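Bosirthorpe Schools Rework the Lab Schedule

The Bosirthorpe district enrolls 2,847 students, and until this April its four middle schools shared one science lab block. 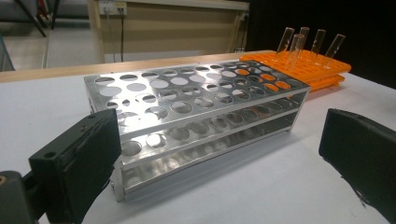
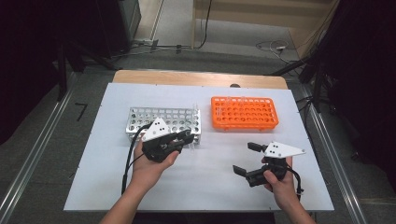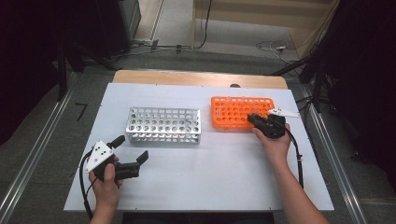

Under the new schedule, each building runs its own lab period, 3 per week in grades seven and eight. Ruxandra Căpraru, who drafted the plan, set the period at a double length to cut setup losses. Bus transfers between campuses end.

Hollis Van Dusen teaches eighth grade and wanted the change sooner. "We lost a third of every session to travel," he said.

Each school receives $1,000 for supplies. Orders are due to the district office by the end of the term.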